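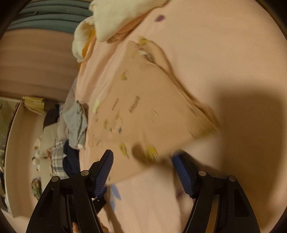 Progress Report to the Fund: Bedding and Garment Handling, Ondgate Site
Reporting period ending February
Project: Rurna

1. Status

Rurna covers the part of housekeeping work at Ondgate that is still done entirely by hand: stripping and remaking beds, and clearing clothing left on them. The period was spent on recording these tasks with hand-held grippers. Housekeeping staff carry out the work with the tool, and the recordings are used to train the handling software.

Recordings accepted to date: 2,674. Task types covered: 56 of the 99 in the work plan. Two grippers were in use throughout.

2. Work at the bedside

Sheet folding and spreading make up the largest group of accepted recordings. Large printed sheets remain the harder material. They move fast when lifted, and fine print blurs, which makes edges difficult for the software to follow. Staff have been asked to pause at the start and end of each fold.

Mixed clothing on bedding was added to the plan at the request of the Ondgate supervisors, who report that sorting garments from linen takes up more of a shift than the bed itself.

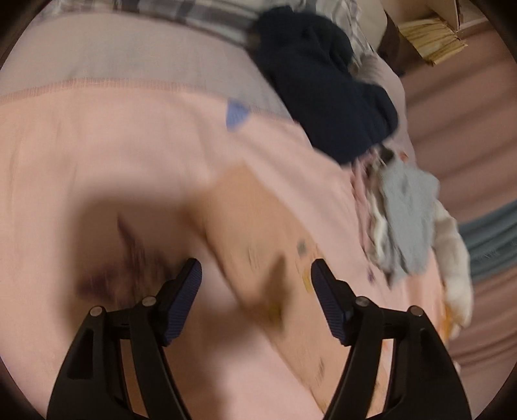 Photo: Rurna project, Ondgate site

Dark garments lying on pale bedding separate well in the software. Gray and beige cloth on cloth of a similar shade does not, and recordings of this kind are now reviewed by a second person before acceptance. Both finger pads are ribbed. Ulloa, which supplies the pads, has been asked for a price on a softer version for knitwear.

3. Effects on staff

Recording is slower than normal work. Room quotas were lowered for staff on recording duty, and the change was agreed before the period began. Wrist strain was the most common complaint in the first weeks. Sessions were shortened, and staff now change hands between beds.

Several staff asked whether the system will reduce hours. The site's written position is that no posts will be removed during the project. It says nothing on the period after. We recommend that Ondgate settle this before the trial phase, as it affects willingness to take part.

Saturday recording was dropped. Turnover of rooms is too high that day and the extra load fell on staff who were not recording.

4. Delays

The storage system from Bakell was delivered late. Transfer of recordings was done by hand in the meantime, and the backlog has been cleared.

5. Next period

Complete the remaining task types, starting with pillows and duvet covers. Fit and test the softer pads if the price is approved. Hold a staff meeting at each shift change to go over the trial phase. No change to the budget is requested.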